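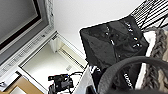
A black bag with silver snaps or rivets, next to a cable-knit in gray and light brown.

Do Those Ropes on Your Sweater Do Anything?

Look closely at a cable-knit and you will see yarn that seems to be braided, like hair or bread dough. People love to tell stories about it. Should you believe them?

Start with the most famous one. It says that every fishing family had its own cable pattern, so that a sailor's sweater would show where he came from. It sounds wonderful. But ask for proof and things get thin. Much of this tale grew out of a play and some books written about 100 years ago or less, and people who study old knitting have not found good evidence that families kept secret patterns. Knitters copied whatever they liked from each other, the way you might copy a drawing of a dragon.

Next claim: cables are braided after the sweater is made. Wrong! The twist goes in while the knitting is happening. The knitter slips a few stitches onto a short extra needle, knits the next few, and then goes back for the ones that were waiting. The two groups have now traded places. Do that again every few rows and a rope climbs up the cloth.

Third claim: cables make a sweater warmer. This one is partly true. Crossing stitches pulls the cloth in and makes it thicker, and thick wool holds more air. Still air is what slows heat from leaving your body. But a thin sweater under a windproof jacket may beat a fat cable-knit on a windy day, because wind blows right through the gaps in knitting.

Now for the little metal dots on bags. Are they there to hold the bag together, or only to look good? You can't always tell by looking. A rivet is a metal pin squashed flat so it can't come out, and it makes a strong joint. A snap has two halves that click together and pull apart. Some shiny dots are neither one. They are decorations with nothing to hold.

Our reader Uzma Naqvi wrote to ask how she could find out. Turn the cloth over. If the metal goes through more than one layer, or fastens a strap, it probably has a job. If it goes through a single layer and nothing is attached, be suspicious.

Try this at home
Get two pieces of yarn and a sweater you are allowed to touch. Find a cable and follow one strand with your finger. Does it always cross in front, or does it sometimes go behind? Then check the back of the sweater. The ropes will be much harder to see there, and sometimes they vanish. Use your yarn to copy the crossings on a table, and see whether you agree with us.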